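Home About Recipes Sewing-ish Archive Contact

Search this blog Search Go

Folding slippery things (and a few words about the linen closet)

20/04/2024
by Ashok Pant

So I've spent the whole morning folding laundry on the bed, and I have opinions.

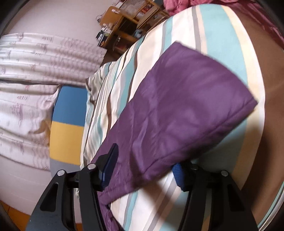 Cotton I can do in my sleep. Dish towels, pillowcases, T-shirts, whatever, you press them flat and they stay pressed flat. Anything with a bit of a shine on it is a different story. You get the corners lined up, you turn around to grab the next thing, and when you look back the top layer has slid off to one side and the whole pile is leaning toward the pillows.

The purple one is my worst offender. I bought the fabric in December, intending to make a table runner, and then I lost my nerve about cutting it and just hemmed it and called it a throw. It has been a throw, a tablecloth, a curtain for one weekend, and the thing my niece wears when she is being a wizard. It wrinkles if you look at it. I love it anyway! The color goes from a really light purple to nearly plum depending on how it's lying, and I have never managed to get it into a square.

What I do now is fold on the bedspread and never on the table. My table is varnished and the fabric just skates around on it. The striped bedspread has a little grip, and the stripes are handy too — I line one edge up along a dark brown stripe and use it like a ruler. (My mother used the floorboards for this. Same idea, worse for the knees.)

Then I go in thirds the long way, smoothing from the middle out with the side of my hand, and I try to keep the stitched edge on the outside where I can find it again. The hem is thicker than the rest, so if you bury it in the middle you get a lump, and the lump shows up as a crease across everything above it in the closet. After that I fold it over one more time and stop. I used to keep going until it was a tiny brick and it always sprang open. Bigger and flatter is the way to go, even if it takes up half a shelf.

I did try one of those folding boards, the Skiveo one, for 32 dollars. It's fine for shirts. For anything bigger than a shirt it's a nuisance, and I ended up lending it to my sister, who hasn't mentioned it since.

On to the closet. It has 12 inches between shelves, which sounds generous until you own as many blankets as we do. Heavy stuff is on the bottom now, sheets in the middle in sets (each set inside one of its own pillowcases, I got that from a reader and it really works), and the slippery things on top with a folded towel between them. The towel keeps them from sliding into each other. I also put a lavender bag up there and now the whole hallway smells like a gift shop, so maybe go easy on that.

Still to do: the guest quilts, the box of napkins I keep moving from room to room, and one fitted sheet that I've rolled into a ball and put at the very back where I can't see it. If anyone has a fitted sheet method that doesn't start with "lay it on a large clean surface," please leave it in the comments. My large clean surface is covered in laundry.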